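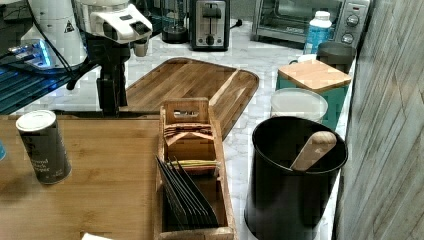 Katsuhiko Hamada
8 juin 2023

Le plan de travail, à quoi ça sert ?

Dans une cuisine, il y a une surface qui travaille toute la journée : le plan de travail. On y coupe les légumes, on y pose les courses, on y prépare le petit déjeuner. Le soir, on l'essuie et on recommence le lendemain.

Certains plans de travail sont en marbre. Le marbre est une roche. Il s'est formé très lentement sous la terre, à partir d'une autre roche, le calcaire, qui a été chauffée et écrasée. Les lignes grises qui le traversent s'appellent des veines. Elles viennent d'autres minéraux, mélangés au calcaire au moment où la roche s'est transformée. On fabrique aussi des surfaces qui imitent le marbre, avec des veines dessinées. À l'œil, la différence n'est pas toujours facile à voir.

Pourquoi met-on une planche pour couper ?

Une pierre est très dure. Si on coupe une carotte directement dessus, la lame du couteau s'abîme et ne coupe plus bien. Le bois est plus tendre, il laisse la lame s'enfoncer un tout petit peu. C'est pour cela qu'une vieille planche est couverte de petites rayures.

Il y a des planches claires et des planches foncées. La couleur dépend de l'arbre. Le bambou, lui, n'est pas un arbre : c'est une herbe géante. On découpe sa tige en bandes fines et on les colle les unes contre les autres. Regarde une planche en bambou de près, tu verras les bandes.

Quelques planches ont une rainure, une sorte de petit fossé creusé dans le bois. Quand on coupe une tomate ou un melon, le jus coule dedans et ne se répand pas partout.

Les appareils qui chauffent

Le grille-pain a des fentes. Dans chaque fente, des fils de métal deviennent rouges et très chauds. On baisse la manette, le pain descend, et il remonte une fois grillé. On ne met jamais une fourchette dans un grille-pain, même s'il est éteint.

Le petit four se pose sur le plan de travail, avec une porte en verre pour surveiller ce qui cuit. Ses boutons servent à le régler. Chez mon voisin Tetsuya Noguchi, le petit four fait cuire 9 biscuits à la fois, et il faut attendre 17 minutes - c'est long quand on a faim.

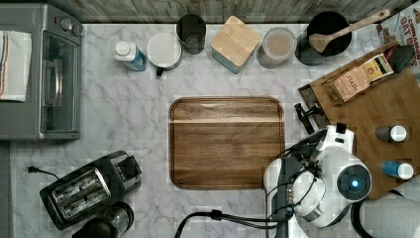
Le mixeur ne sert pas à cuire. Au fond de son bol, des lames tournent très vite et transforment les fruits en purée ou en boisson. On ferme toujours le couvercle avant d'appuyer.

Et les récipients ?

Chacun a son travail. Une tasse a une anse pour qu'on puisse la tenir sans se brûler. Un bocal en verre laisse voir ce qu'il contient. Une boîte avec un couvercle garde les aliments au sec. Le thé, par exemple, perd son goût s'il reste à l'air.

La spatule en bois est utile dans une casserole, car le bois conduit mal la chaleur. Une cuillère en métal oubliée dans la soupe devient vite brûlante.

À toi de jouer

Demande à un adulte de visiter ta cuisine avec toi. Cherche un objet en bois, un objet en verre et un objet en métal. Pour chacun, essaie de dire pourquoi on a choisi cette matière. Tu peux dessiner tes trois objets et écrire ta réponse dessous.

Contact - © Stumia 2023, tous droits réservés - Haut de page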